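Gristico build notes, part four: the socket screws

The arm has been bolted down for a month now and I have stopped moving it about. It can pick up a screw from a tray, which was the first thing I wanted. The next thing was getting it to reach into an open PC and find the screws round the processor, and that has taken up most of my evenings in December.
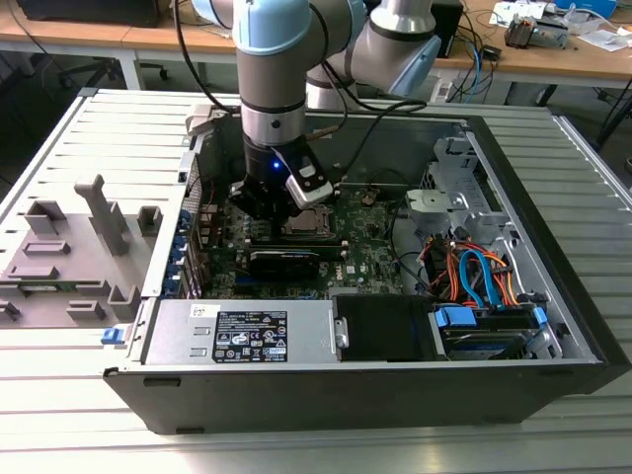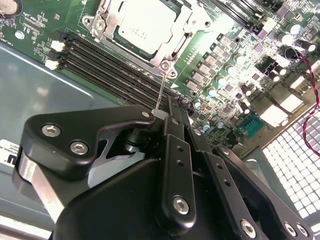
I started with the screws round the socket because they are bigger than the rest and they stay put. The ones that hold drives in are fiddly and every maker puts them somewhere else. I also had a good supply of old desktops from Teuber, the office clearance place on the ring road, who let me have them for the price of taking them away.

The main trouble was height. A tower on its side is deeper than it looks, and the arm has to come down nearly straight or the wrist fouls something on the way in. My first path planner didn't know about the sides of the case at all. I gave it a box to stay inside, measured with a steel rule, and then shrank the box by a finger's width all the way round. It is slow but it hasn't hit a case since.

The second trouble was light. A processor lid is very shiny and the wrist camera hates it. With the workshop tubes on, the software kept finding a screw in the middle of the lid. I tried tissue paper over a lamp, then a cheap diffuser, then turning the exposure down until everything else was nearly black. In the end I left the exposure low and told it to ignore anything inside the square. It now looks only at the metal surround. I should have done that first.

For training the screw finder I used 3,591 crops, all cut from my own recordings, and kept back 1,089 to test on. Grażyna Ziółkowski, who has the bench by the door and used to do inspection work for Dutel, went through the labels and found 78 that were wrong. Most of them were capacitors. Round, silver, bright on top, so I can see how I did it, especially late at night. After fixing those and retraining, the false finds dropped a lot. I haven't worked out a proper figure yet.

Holding the bit straight is still not solved. The gripper closes on the base piece well enough, but if it closes slightly off, the tip ends up a couple of millimetres to one side. That doesn't matter over a table and matters a great deal next to a socket. I have printed 76 versions of one holder or another, if you count the ones that came off the bed half finished. The Tilel filament I bought for them is too soft and the jaws leave dents in it. I am going to try turning one from aluminium if I can get time on the lathe.

What works today: go to a safe point over the case, look, pick the nearest screw, come down beside it and stop. I then check by eye before letting it go further. Turning comes next, and for that I need a torque limit I trust. At the moment I am reading motor current and guessing.

A few people asked about cables. I tie them down with reusable straps every hand's width, and leave a big loop at the elbow. The first set I ran too tight and one pulled out of its plug.

The code is in the usual place. The box measurements are in a text file next to it, in millimetres, and you will need to change them for your own bench.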